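Wax, brass and white linen: looking after the things you pray with

I love this stuff. I love it more than is probably decent! Give me a pair of candlesticks buried under a winter's worth of drips and I'm happy for the whole afternoon. Since the last page on cleaning church brass I've had a pile of emails from all sorts of households (Anglican, Orthodox, Jewish, Catholic, one lovely Sikh family in Rimbridge with a very large shoe rack), so these are the tips that came up most, with a few of my own thrown in.

Candle wax on a tablecloth
Leave it alone until it's properly hard. If it's a small cloth, fold it up and pop it in the freezer for an hour, then crack the wax off with the back of a butter knife. What's left will be a greasy shadow. Sandwich that between two sheets of plain brown paper and go over it with a warm iron, no steam, moving to a clean bit of paper each time it soaks through. Don't use newspaper, or you'll be reading the racing results off your altar cloth until Easter. Coloured wax leaves dye behind, and a dab of methylated spirits on a cotton bud usually shifts it. Test on the hem first.

Wax in candlesticks
Hot tap water, never boiling, and only for solid metal. Stand them upside down in the sink for a few minutes and the stub will generally slide out in one go (so satisfying). Weighted silver sticks are another matter. The filling inside can be pitch or plaster and it hates a soaking, so warm the cup with a hairdryer and lift the wax out with a wooden skewer. A single drop of water in the bottom of the cup before you put the candle in makes next week's job much easier. Metal candlesticks only, and dry them after.

Brass
Lemon juice and bicarb will brighten plain brass, but rinse it well and dry it straight away or it goes blotchy. Lacquered brass wants nothing except a damp cloth and a bit of washing-up liquid. If you're not sure which you've got, look for a patch where the shine is flaking. Naheed Marwat wrote in about an engraved Arabic calligraphy tray that had gone white in all the letters from old polish – a soft toothbrush and warm soapy water, Naheed, and go gently along the strokes.

White linen and prayer shawls
Red wine on linen: blot, rinse with cold water from the back, then soak in oxygen bleach at 38 degrees and be patient. I've had a stain go on the second soak that I'd given up on after the first. Linens used for communion often have their own rule about the first rinse, and in many parishes that water goes onto the garden, so ask before you tip anything down the sink. Wool prayer shawls should be washed by hand in cool water, if at all. Tie the fringes loosely together in bundles inside a little mesh bag so they don't tangle, and dry the whole thing flat on a towel out of the sun. If it's silk, or it was your grandfather's, take it to someone who knows what they're doing.

Books
Old prayer books get that soft brown bloom on the bottom corners from thumbs. Leave it, I say. For mustiness, stand the book open like a fan in a lidded tub with an open dish of bicarb next to it, and give it 9 days. Isla Mahuika does hers over the summer when the air is dry and swears the hymnals come out smelling of almost nothing. Pull out any sticky tape you can lift easily, and leave what you can't.

Incense
The smell is glorious on the day and a bit much by Tuesday. Curtains are what hold it. Give them a shake outside and hang them in the breeze overnight. For the burner itself, line the bowl with clean sand before you light the charcoal and clean-up is just a matter of tipping out the top layer once it's stone cold. Ash in a metal bucket, please, and the bucket outside.

Oil lamps
Trim wicks straight across while they're dry. If the glass has smoked up, white vinegar on a bit of crumpled paper takes it off beautifully. I cut 100 wicks at a time from a roll of cotton cord and keep them in a jam jar, and yes, I enjoy every minute of it!

Next month is all about silver, including what to do with the fiddly filigree on spice boxes. Send me your questions, the grubbier the better.
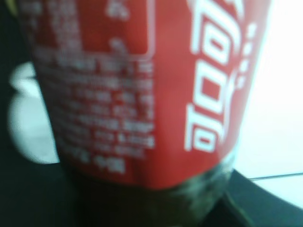
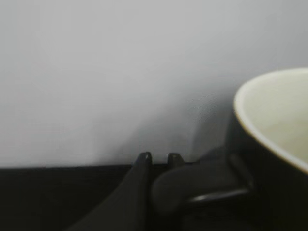 First, a Coca-Cola bottle very close up; second, a pale wall with a large cup to the right.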